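Sushi Fish Trio: orange, red and yellow
Dudley Gifts & Oddments

We use cookies to remember your basket. By carrying on you're OK with that. Accept / Manage

I've had a soft spot for these since March, when Parveen Sarkar unpacked a set on my kitchen counter and I wouldn't let her pack them up again! They're little ceramic fish, each one lying on its own white rice-style base like a piece of nigiri that's decided to have a face. You get three in a set, one orange, one red and one yellow, and I won't split them (sorry, I've been asked a lot).

The orange one has a lovely curled tail, the red one has a white stripe over its back, and the yellow one is the round, chubby fellow that everybody seems to pick up first.

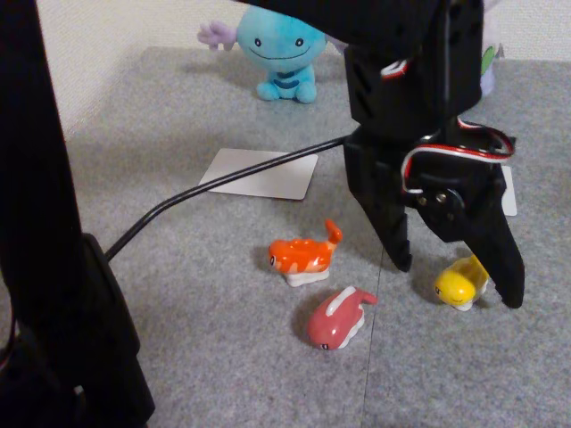 They're small, so think windowsill, bookshelf or the edge of a desk. Ita Fahy has hers lined up along the top of her monitor, and I keep a set by the till where small children rearrange them all day. Please don't give them to very little ones to play with though, they're ornaments and they will chip if they land on tiles.

A wipe with a damp cloth is all the cleaning mine ever get. I wouldn't risk the dishwasher.

Sets come wrapped in tissue in a plain Melard box, and I can pop in a handwritten card if it's a present, just leave me a note at checkout. I had 200 sets in and there are about 113 left. Orders usually go out within 2 working days.

Item no. 539

Join our newsletter for new arrivals and the odd discount code. Unsubscribe any time.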